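Gronimero Publishes Wrist-Camera Gripper Comparison, Advises Buyers to Wait

Gronimero, an independent test shop for small automation gear, released results on Thursday from a side-by-side trial of two-finger grippers sold by Drenar and Prelline. Neither maker's sales claims held up in full.

The shop logged 864 grasp attempts on household items, from snack packets to small electronics. Drenar's textured fingers did better on soft packaging. Prelline's closed faster but dropped 3 times as many hard, glossy parts.

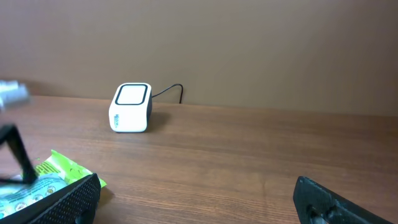
Wrist-camera view during the trial, with the gripper fingers open and a small white device on the tabletop.

"Both brochures promise a gripper that handles anything," said Judit Halász, who ran the tests. "We didn't see one. We saw two decent tools with long lists of exceptions."

Halász also questioned the 2,000-hour life both companies quote for their finger pads. Her team stopped at 250 hours and will not guess at the rest.

Themis Drakos of Stefanou, the parts distributor that paid for the trial, said his company will hold off on stocking either model until a second round in February.

The full results, including failed grasps, are available from Gronimero on request.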